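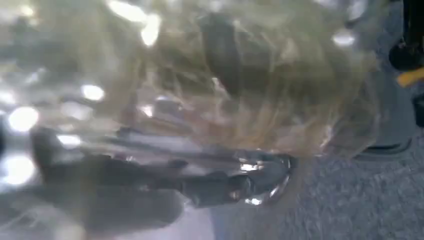

ロボットの公開デモ見学、どこを見ればいいのでしょうか

カテゴリ:仕事・産業 > ロボット・自動化
質問日:2021年12月15日
状態:解決済み
閲覧数:1216

プラスチック成形の小さな会社で総務をしています。先日、ヴィルナム(Virnham)の展示室で開かれた人型ロボットの公開デモに、社長の代理で行ってきました。代理というのは、社長が申し込んだことを忘れて別の予定を入れた、という意味です。

定員10人の回で、説明時間を入れて62分。前半は薄い透明なシートをつかむ作業、後半は白い扇形の板を手に持つ作業でした。後ろに青い棚があって緑のコンテナが積んであり、私はずっと「次はあれを運ぶのだろう」と身構えていたのですが、私の回では運びませんでした。床に黄色いテープで四角が引いてあったのも、何かの前触れだと思っていました。

で、困っているのは報告書です。社長からは「うちで使えるかどうか書いて」と言われています。正直、シートをくしゃくしゃとつかんでいるのを見て、うちの三歳の甥のほうがうまいなと思ってしまいました。係の方は「これは難しい作業なんです」と何度もおっしゃるのですが、難しいことをやっているのか、簡単なことが難しくなっているのか、見ている側には区別がつきません。

お聞きしたいのは次の点です。
・ああいうデモは、何を見れば実力がわかるのでしょうか
・シートや板を持つだけの作業に、見る価値はあるのでしょうか
・来週もう一度、別の回に入れてもらえそうです。係の方に何を質問すればいいでしょうか

もらったパンフレットには「未来」という言葉がたくさん出てきますが、可搬重量は載っていませんでした。よろしくお願いします。

補足:自分で撮ったものを一枚貼っておきます。後半の作業のときです。
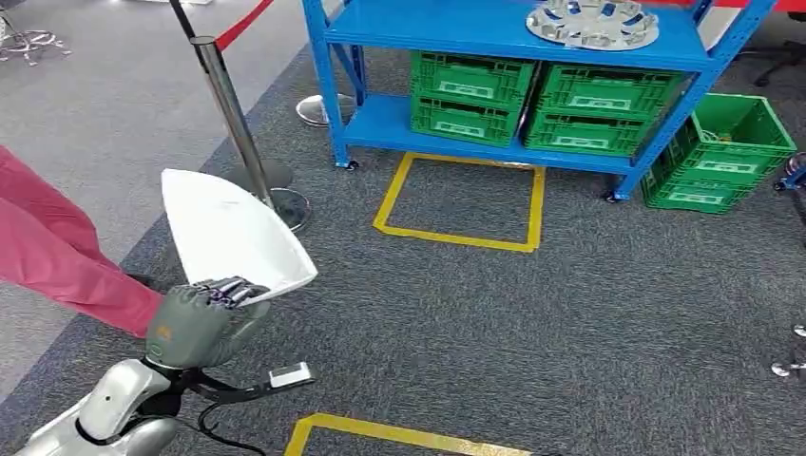
白い板を持つロボットの手。後ろは青い棚と緑のコンテナ(質問者提供)

――――――――――
回答(3件)

回答1 ベストアンサー
回答者:森川佐知子
参考になった:62

組立工場で設備の導入を担当していて、この手の見学会には年に何度か行きます。お土産のボールペンだけで引き出しが一段埋まりました。

まずシートの件。透明で柔らかいものは、ロボットにとってかなり嫌な相手です。照明が反射して光る、向こう側が透けて見える、つかんだ瞬間に形が変わる。カメラで位置を割り出す方式だと、どこまでが物でどこからが背景なのか決めにくいんです。硬い箱を運ぶほうが見栄えはしますが、箱なら昔からある機械でも運べます。甥御さんと比べるのは酷です。人間の三歳児は、つかむことに関しては業界最高水準なので。

板のほうも、薄いものの縁を指で支えるのは面倒な部類に入ります。お写真だと指が板の下側の縁に回り込んでいますね。私ならあそこで「置くところも見せてください」と言います。持つより、決まった向きで決まった場所に置くほうが差が出ます。

次の回で聞くなら、私はこのあたりを聞きます。

・いまの動作は自律ですか、それとも人が遠隔で操作していますか
・同じ作業を続けてやると、何回に何回うまくいきますか
・失敗したとき、誰がどうやって復帰させますか
・対象物の置き場所を手のひら一つ分ずらしても、できますか
・対象物を別のものに替えるとき、準備に何日かかりますか

最初の質問は必ずしてください。遠隔操作が悪いわけではありません。データを集めるために人が動かすこともよくあります。ただ、御社の報告書に「ロボットが自分で判断していた」と書いてから違うとわかると、書いた人が恥をかきます。私は一度かきました。

最後のは、できればその場で実演してもらうのがいいです。快くやってくれるところと、急に次の予定を思い出すところがあります。

あと、床のテープは作業物や台車を置く場所の目印であることが多いです。あの会場のものが何用かは私にはわからないので、ついでに聞いてみてください。棚の下にキャスターが付いているのも気になります。棚ごと動かせるわけで、位置が変わっても対応できるのか、という質問のきっかけになります。

――――――――――
回答2
回答者:Tsung-han Ng
参考になった:10

ガリド(Garrido)のデモには行ったことがあります。コーヒーが出ました。

ロボットは腕が止まっている時間を測るといいです。動画だと編集で消えているので、現地で見る意味はそこにあります。あと音。意外とうるさいかもしれないので、事務所の隣に置くつもりなら要確認です。

報告書は「継続して情報収集」と書けば通ります。弊社では3年通っています。

――――――――――
回答3
回答者:ビアンカ・パナ
参考になった:3

自社の製品を持って行ってはどうですか? 成形品なら小さいでしょうし、前もって連絡しておけば触らせてもらえるところもあります。断られたら、それはそれで報告書の一行になります。

前の方がポールとロープのことに触れていないので書いておくと、仕切りがあるときは中に入らないこと。当たり前だと思うでしょうが、私の回では一人またいで叱られていました。私の上司です。

――――――――――
質問者からのお礼

皆さま、ありがとうございます。森川さまの質問をそのまま印刷して持って行くことにしました。自律か遠隔かは、聞こうとも思っていませんでした。動いていれば動いているものだと思っていたので。

ビアンカさまの案で、うちの製品を一つ持参してよいか問い合わせたところ、「透明なものですか」と聞かれました。透明です。返事はまだ来ていません。

報告書の下書きに「継続して情報収集」と書いたら、社長に「何を」と赤字で返されました。Ngさまの会社がうらやましいです。

――――――――――
関連する質問
・展示会でロボットに名刺を渡すべきですか(回答2件)
・ブロレル(Brorell)の見学会は一人でも申し込めますか(回答1件)
・協働ロボットと人型ロボットの違いを上司に説明したい(回答10件)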